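Notes pour l'intervention « Montrer avant de programmer », mai 2026

Bonjour à toutes et à tous, merci d'être venus si nombreux (laisser les gens s'asseoir, il y a toujours du monde au fond). Un grand merci à Rosalba Marras, qui m'a invité et qui a relu ces notes deux fois avec une patience que je ne mérite pas.

Commencer par la question que ma mère me pose à chaque Noël : comment on explique un geste à une machine ? Chez Tistine, nous avons essayé deux chemins. D'abord la téléopération, avec un bras maître dans les mains et un bras esclave deux mètres plus loin. C'est précis, c'est beau à voir, et au bout d'une demi-heure on a les épaules en compote ! Ensuite la pince tenue à la main, que l'on emporte chez les gens et avec laquelle on fait le geste soi-même, là où il se fait d'habitude.

Prendre l'exemple des baguettes et de leur égouttoir. Laisser défiler sans parler trop vite. 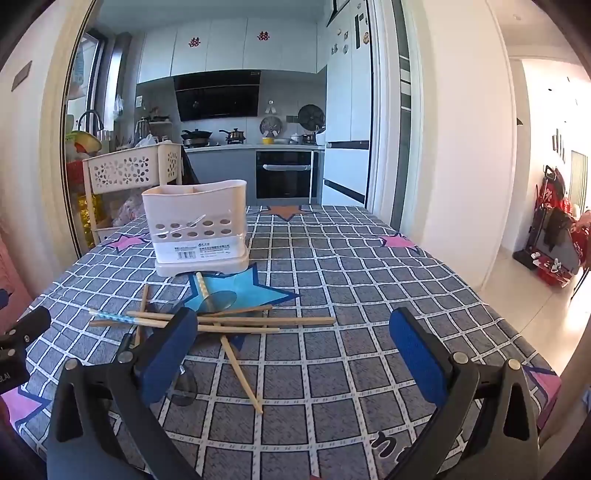
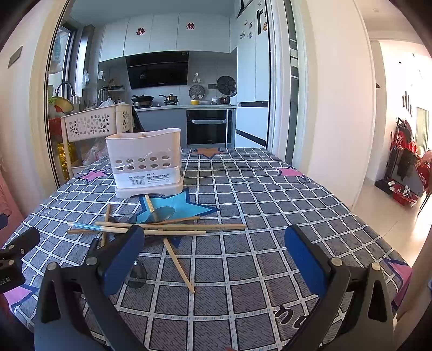
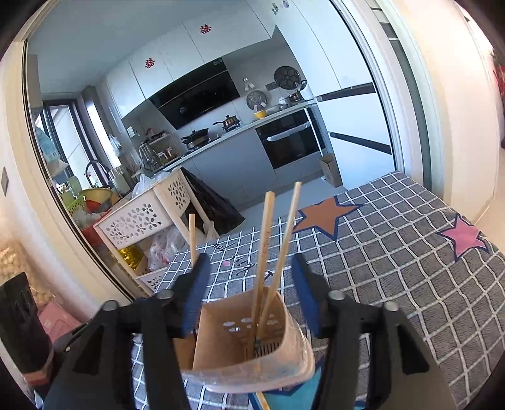 Ce que j'aime dans cette tâche, c'est qu'elle a l'air de rien. Une baguette, c'est fin, ça roule, ça se coince sous sa voisine, et il faut encore la redresser avant de la lâcher. Demander à la salle qui saurait décrire par écrit l'angle de son poignet à ce moment-là. Attendre les rires.

Parler ensuite du rythme. Les débutants vont trop vite, comme à la maison, et la démonstration devient illisible. Tullio Cocco conseille de marquer un petit arrêt avant de fermer les doigts, et je trouve que c'est un très bon conseil, même si on se sent un peu bête les premières fois. Garder aussi les hésitations, les reprises : un robot qui n'a vu que des gestes parfaits ne sait pas quoi faire quand ça glisse.

Pour le projet Drundow, nous avons retenu 900 démonstrations, faites par six personnes, dont deux gauchères (insister là-dessus, on me pose toujours la question).

Si le temps presse, sauter la partie sur le calibrage et passer directement à Géza Veres pour la démo.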